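Thresholds and Door Swing in Small Rented Rooms
Student project report, Interior Studies, second year
Gilles Le Goff and Helge Fagerlund

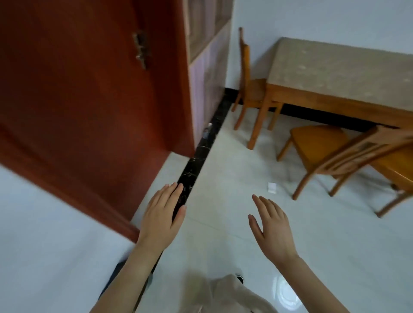 Our project began with a simple question: how much of a small room is lost to its door? In the Tavwood room, which we visited in November, the door is large and reddish-brown, and when it stands open it takes a good part of the floor near the entrance. A tall built-in cabinet is against the wall just behind the edge of the door. A dark marble strip crosses the white tiles and begins at the base of this cabinet, so we used the strip as our reference line for all the drawings of this room. The cabinet has flat panels down to the floor, in a pale pink and lavender colour, and recessed compartments in the upper portion.

1. Method

We studied 7 rooms in two buildings, Tavwood and Nellurholm. All are rented by students or by young workers. In each room we measured the door leaf, the free passage when the door is fully open, and the distance from the door edge to the nearest fixed furniture. We drew the swing of the door on the plan at a scale of 1:20 and coloured the area where no furniture can stand. We also asked the tenants to tell us how they use this area in a normal day. The interviews were made in the evening because most tenants work or study until 5.

At first we wanted to measure also the height of each threshold, but our tool was not precise enough and the results from Nellurholm did not agree between us. We left these numbers out.

2. What we found

The door leaf in the Tavwood room is 82 cm wide. This is a usual width and it is comfortable for carrying a suitcase or a desk. The problem is more in the position of the storage. A tenant who wants to take a coat from the cabinet must first close the door partly, and if a second person is entering at the same moment, one of them has to wait in the corridor. The tenant told us that she keeps her winter things on a hook in the washroom for this reason.

In Nellurholm the doors open against an empty wall. The tenants there did not mention the door at all until we asked. However, they lose the wall, and in 2 of the rooms the bed was placed under the window, which the tenants found cold.

The threshold was a smaller subject, but it was interesting for us. In the rooms with a stone strip, tenants used it like a border. Shoes stayed on one side and the rug on the other. In the rooms with continuous flooring, shoes were spread further into the room.

3. Proposal

For Tavwood we compared three changes: to hang the door on the opposite side, to replace it with a sliding door, or to move the daily storage to another wall. We asked Fortin, a local joinery shop, for advice on the sliding door. They explained that the wall beside the opening must be free over the full width of the leaf, and the cabinet does not allow this. Changing the hinge side is cheaper, but the light switch would then be behind the open door.

We recommend the third change, with a narrow open rack of the Statska type for coats and bags, and the built-in cabinet kept for things which are used only a few times in the year. The landlord has received our drawings and has not answered yet.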